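Kurnura Field – Pregame Walk, Home Opener

Filled out at 4:30, gates at 6. Comments welcome, keep them on the sheet!

1. Infield surface – PASS
Drags beautifully this year. The lip behind second is finally gone, and the new clay from Laresberg is holding its edge at the mound.

2. Warning track – PASS
Raked pole to pole. One soft spot in left, filled and tamped.

3. Outfield wall padding – PASS WITH NOTE
Panel 16 has a split seam near the bottom. Taped for tonight, needs stitching before the next homestand.

4. Backstop netting – PASS
Pulled on every tie. The Drutesier cable clamps are so much better than the old ones, what a difference!

5. Dugout rails and steps – FAIL, FIXED
2 loose bolts, third base side. Tightened and rechecked.

6. Concession stands – PASS
Counters clean, extinguishers tagged, hot case up to temperature at the Ertürk stand.
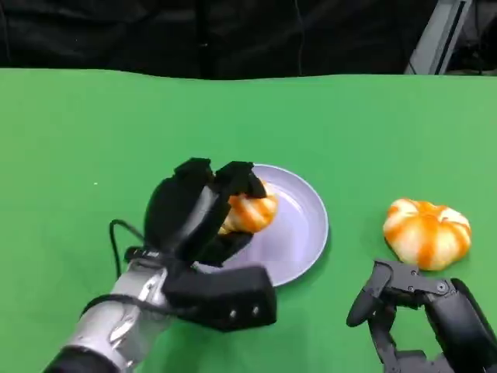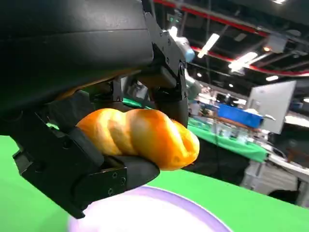 Pumpkin shape on the green surface; twisted bread roll, close up.

7. Seating – PASS
All 2,016 seats open. Row M armrest replaced, and the aisle paint looks great.

8. Lights – RECHECK
Took about 30 minutes to come up fully in right center. Look again at dusk.

9. Foul poles and screens – PASS
Fresh yellow!

10. First aid room – PASS
Ice machine running, stretcher in place, door unlocked. Restock small bandages.

Overall: OPEN, pending item 8. Best shape this park has been in for an opener – play ball.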